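Research Assistant, Protein Crystallization and Cold Storage Stability

The Sheehan Laboratory at the Etgate Institute is looking for a full-time research assistant to join us in May, and we would be so glad to hear from you even if your background is a little off the usual path (several of us came over from food science or plain old chemistry, and it has served us well!).

Our group studies how enzymes hold together, or fall apart, when they are frozen and thawed many times over. You would prepare buffers, run activity assays and light scattering measurements, and help look after our sample library, which now holds 1,723 tubes at minus 80 °C and does need a patient hand.
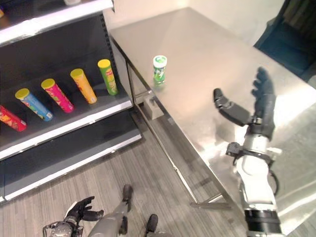
You should have a bachelor's degree in biochemistry, biophysics or something close to it, and be comfortable with a pipette and a spreadsheet. Experience with protein purification is welcome, but we are happy to teach it, and you will have plenty of time to settle in before running anything on your own. Up to 50 percent of your hours can go toward a project you help design, with our partners at Hidel if that suits you.

The post is funded by the Skotarel Fund for two years. To apply, please send a resume, a short letter and the names of two references to the laboratory office. We read every letter, and we do write back.

Contact the Sheehan Laboratory | © Etgate Institute | Back to top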